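Jurkstead Cricket > Community Programs > Reports to Funders

Last updated: August

Girls' Winter Cricket Program: Progress Report to the Filska Fund

Prepared by So-ying Kwan, program manager

1. Sessions and attendance

The program has now run for two terms. We registered 81 players against a target set in the original application of one full squad per age group, and all three age groups are full. The under-11s filled first. The under-15s were slow until we moved their start time to 5:30 p.m., after which the places went within two weeks.

Attendance dipped during school exams and came back afterward. We kept the lanes booked through that period and used the spare time for one-on-one bowling work.

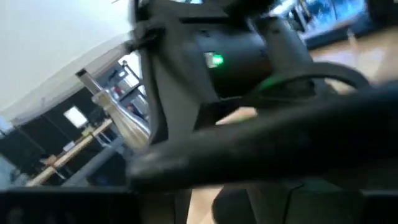
2. Coaching

Two parents have finished the entry-level coaching course and now take the under-11 warm-up and fielding drills. A third dropped out for work reasons and may go back to it next season. The lead coach has split the older group into batters and bowlers for the first half of each session. Players asked for this in the mid-term feedback, and the bowlers in particular are getting through far more deliveries.

Our plan for a wicketkeeping clinic has slipped. The coach we had lined up moved away, and we have not yet found a replacement.

3. Matches

The under-13s played 8 friendly matches, all in the Zomlow indoor league's soft-ball format. They won three. The most useful one was a loss to Jia Juniors, where the running between wickets fell apart and gave us something plain to work on. The under-15s have entered the summer hard-ball competition for the first time.

4. Spending

The grant for the period was $2,000. Lane hire has taken the largest share. We spent $800 on helmets, pads and junior bats, which are kept as a shared kit so that families do not have to buy their own. 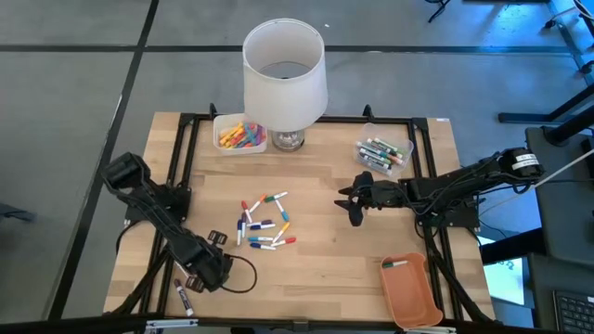
The remainder is set aside for match fees and travel in the summer term. Ball costs were higher than planned, and we covered the difference from club funds.

5. Next period

We will hold an open evening before registration reopens, confirm the outdoor net bookings and keep looking for a wicketkeeping coach. The next report will include the under-15 results.

This site uses cookies to improve your visit. Accept | Manage settings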